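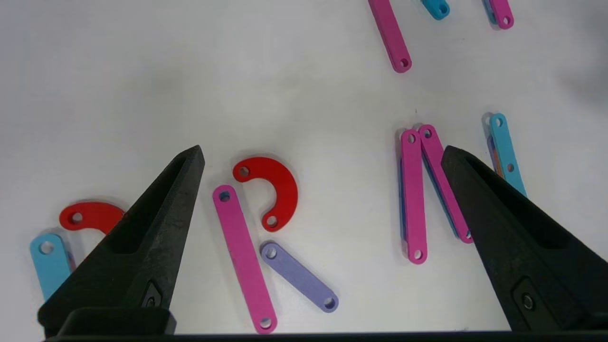

Berholm 510 Projector Review: Big Picture, Small Box

Reviews > Home Theater > Projectors > Berholm 510

By Arwel Griffiths
3/9/20

Print this article | E-mail to a friend | 14 shares | 6 comments

I have wanted a projector in my living room for years, and every time I got close I'd look at the ceiling mount, the screen, the long cable run, and go back to the TV. The Berholm 510 got me over all that in one evening. It sits on a low cabinet, throws a picture onto a plain white wall, and wow, it's fun!

Setup

Out of the box you get the projector, a remote, a power cord and a thin printed guide. Focus is a little wheel on the side (hooray, a real wheel) and it stays where you put it. Keystone correction is automatic, and mostly good, but I turned it off after the first night and nudged the cabinet over until the picture was square. You lose a bit of sharpness when the projector bends the image for you, so move the furniture if you can.

With the lens 8 feet from the wall I had a picture wide enough that my family stopped arguing over the good end of the couch.

Picture

Berholm rates it at 2000 lumens. I don't own a meter, so I'll just say that with the blinds down in the afternoon I could watch a soccer game happily, and with them open I couldn't. After dark it's gorgeous. Blacks are more of a charcoal, as you'd expect at this price, but there's plenty of shadow detail and skin looks like skin once you pick the Cinema preset. Please don't leave it on Vivid. Everyone looks sunburned. 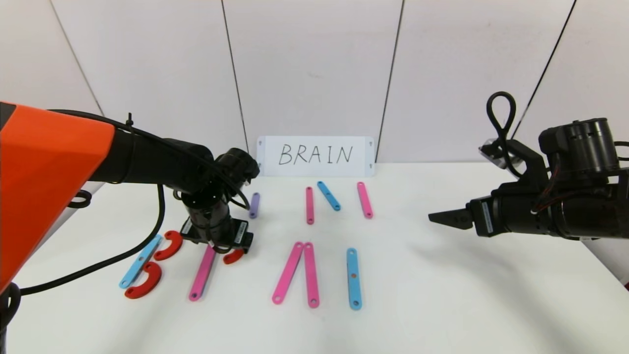

Color is where the 510 surprised me most, and I kept pausing movies to go and look at it up close. Reds are deep without bleeding, and greens don't have that neon edge my old Billiddale had. Orange is the one I'm fussy about, and a big block of it up against black, like the arm on the left in the photo, is just the kind of thing that turns muddy brown on a weak projector. The 510 keeps it bright and clean, and it holds on to small white labels on dark parts too, as long as you've been careful with the focus wheel.

Motion is good. There's a smoothing setting with low, medium and high steps, and I liked low for sports and off for everything else.

Sound and noise

The built-in speaker is fine for a cartoon or the news. For a movie you'll want something better, and I ran mine into a Yook soundbar through the audio return connection with no lip-sync trouble at all. The fan is a soft whoosh you notice in quiet scenes if you're sitting right beside it. Eco mode calms it down.

Connections

You get 2 HDMI inputs, a USB port and a headphone jack. I'd have loved one more HDMI, because with a disc player and a game console hooked up there's no room left for a streaming stick. The menus are plain and quick, though the remote really needs a backlight. I've pressed Source instead of Volume more times than I can count.

Verdict

I'm keeping it! If your room gets dark and you've got a clear stretch of wall, go and see one running.

6 comments | Print this article | E-mail to a friend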